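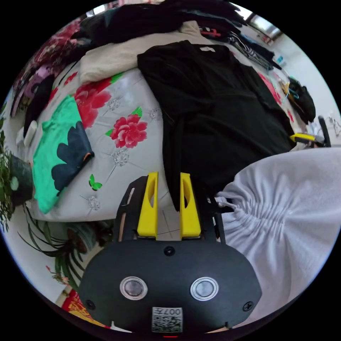 Trier et plier le linge sur un lit : méthode pas à pas

Fiche pratique du service Vie résidentielle, résidence Gosmont

La présente fiche s'adresse aux résidents qui souhaitent remettre en ordre leur linge dans une chambre de petite surface, sans table de pliage ni planche à repasser. Elle complète la fiche relative à l'usage de la buanderie et celle qui traite du rangement des placards. La méthode décrite convient à une garde-robe courante : hauts, tee-shirts, pantalons, linge de nuit, couvertures légères. Les manteaux d'hiver et les chaussures font l'objet d'une fiche distincte.

Avant de commencer

Il est recommandé de réserver une fin de matinée à cette opération et de travailler près de la fenêtre, rideau ouvert. Les nuances entre le noir, le bleu marine et le gris anthracite se distinguent mal sous un éclairage artificiel, et la plupart des erreurs de tri proviennent de cette confusion.

Le matériel nécessaire est limité :
- un lit fait, couvre-lit tendu ;
- quelques cintres ;
- un sac pour les articles à donner ;
- un second sac pour les articles à laver de nouveau ;
- une brosse à vêtements ou un rouleau adhésif.

Le couvre-lit doit être propre et sec. Un modèle matelassé ou brodé peut être conservé sur le lit, à condition de vérifier que les broderies n'accrochent pas les mailles fines. En cas de doute, on étendra par-dessus un drap de coton.

Étape 1. Dégager la surface de travail

Les couvertures et le linge de lit de réserve sont pliés en premier et placés à la tête du lit ou contre le mur. Ces pièces volumineuses, si elles restent au milieu, obligent à déplacer plusieurs fois les mêmes vêtements. Les oreillers peuvent être posés sur une chaise.

Tous les vêtements à trier sont ensuite réunis en un seul tas, également à la tête du lit. La moitié inférieure du couvre-lit doit rester libre : elle servira de plan de pliage pendant toute la durée du travail.

Étape 2. Constituer les piles

Chaque article est retiré du tas, secoué une fois, puis dirigé vers l'une des piles suivantes :
- les vêtements foncés unis ;
- les vêtements clairs ;
- les imprimés, rayures et carreaux ;
- les articles à suspendre ;
- les articles à donner ou à réparer.

Il est préférable de ne pas plier au cours de cette étape. Le résident qui trie et plie en même temps perd de vue la destination des piles et doit souvent recommencer. Lorsque deux personnes travaillent ensemble, l'une se tient du côté du tas et présente les articles, l'autre les reçoit et les répartit.

Les vêtements noirs méritent une attention particulière. Une fois mêlés, un haut à manches longues, un gilet et un pantalon léger se confondent aisément. On recherchera d'abord l'encolure ou la ceinture, puis on étalera la pièce à plat avant de décider de son classement. 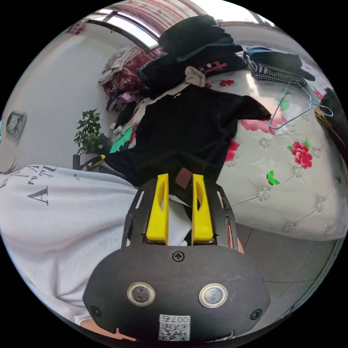 Étape 3. Contrôler les étiquettes

L'étiquette d'entretien doit être lue avant tout rangement de longue durée. Elle se trouve le plus souvent dans la couture latérale gauche ou à l'encolure. Les étiquettes cartonnées encore attachées à un vêtement neuf sont coupées aux ciseaux ; il convient de ne pas les arracher, le fil pouvant tirer la maille.

Les articles portant la mention « séchage à plat » ne doivent pas être mis sur cintre, même pour une courte période. Ils rejoignent les piles à plier.

Étape 4. Plier un haut à manches longues

1. Étendre le vêtement sur la partie libre du lit, devant contre le couvre-lit, encolure vers la tête du lit.
2. Ouvrir les deux manches de chaque côté et lisser le dos du plat de la main.
3. Rabattre un côté vers le centre, puis ramener la manche le long du corps.
4. Procéder de même avec l'autre côté.
5. Remonter le bas jusqu'à mi-hauteur, puis plier une seconde fois.
6. Retourner l'ensemble et le poser sur la pile correspondante.

Un tee-shirt se plie de la même manière, la manche courte étant simplement rabattue avec le côté. Pour les modèles imprimés, on veillera à ce que le motif ne soit pas marqué par un pli central.

Les vêtements à fronces ou à cordon coulissant demandent une précaution supplémentaire. Le cordon est détendu, ses extrémités sont rentrées à l'intérieur, et la pièce est pliée sans être pressée.

Étape 5. Venir à bout du tas de vêtements foncés

Le tas de vêtements foncés est en général le dernier traité et le plus long. Il est conseillé de le reprendre par le dessus, article par article, sans tirer sur une manche qui dépasse. Les personnes sensibles à la poussière textile porteront un masque, en particulier lorsque le linge est resté plusieurs mois dans un placard.

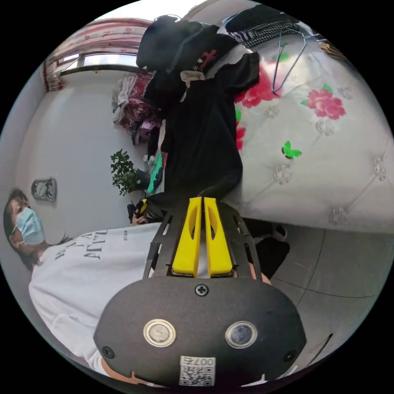 Masque porté pendant le tri, près du tas de vêtements noirs.

Chaque pièce foncée est brossée avant d'être pliée. Les peluches claires se déposent facilement sur le coton noir et se fixent davantage sous le poids d'une pile.

Étape 6. Monter les piles définitives

Les articles les plus épais sont placés en dessous, les plus fins au-dessus. Les bords pliés doivent être orientés du même côté, de façon à pouvoir retirer un vêtement sans défaire l'ensemble. Une pile ne devrait pas dépasser 11 articles dans les placards de modèle Harkov, dont les tablettes sont peu espacées. Les placards Le Roux, installés dans l'aile nord, acceptent des piles plus hautes.
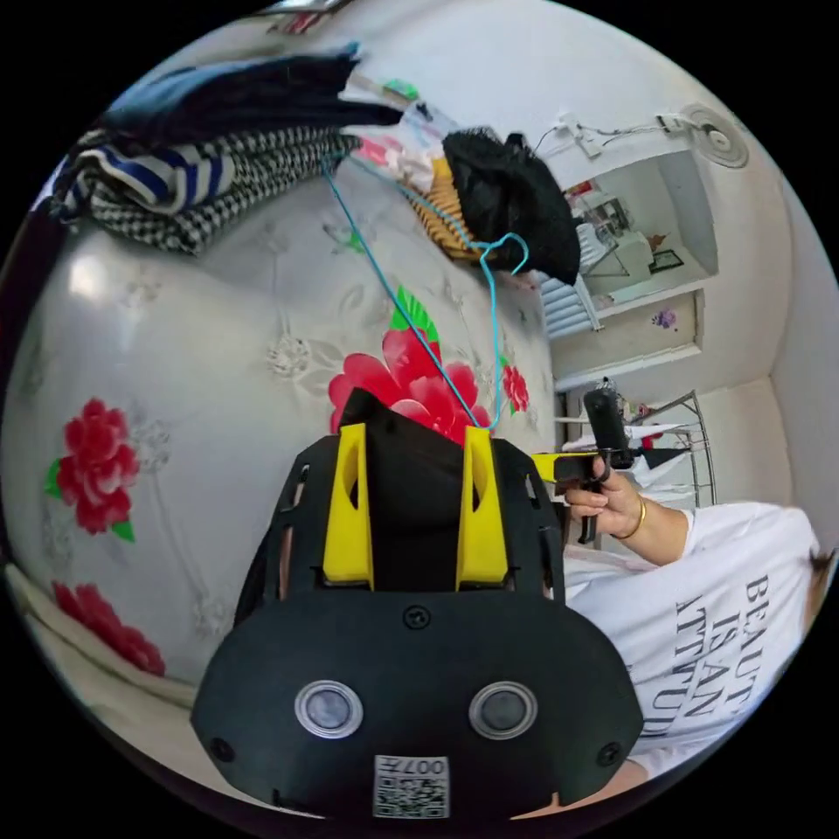 Vêtements pliés et empilés sur le lit : tissu bleu marine, rayures bleues et blanches, pied-de-poule noir et blanc.

Les piles sont portées au placard une à une, les deux mains placées dessous. Les cintres vides qui subsistent sur le lit sont remis sur la tringle.

Dons et articles à réparer

Les sacs de dons peuvent être déposés au local 442, fermés et munis d'une étiquette indiquant leur contenu (adulte ou enfant, été ou hiver). Les vêtements humides ou tachés ne sont pas acceptés. Les petites réparations sont prises en charge par l'atelier Ireck, sur dépôt à l'accueil avant 11 heures.

Fréquence conseillée

Un tri complet tous les 6 mois suffit dans la plupart des cas. Le service recommande d'y procéder en avril puis en octobre, au moment du changement de saison.

Voir également : Détacher le linge blanc ; Ranger les couvertures ; Règlement de la buanderie.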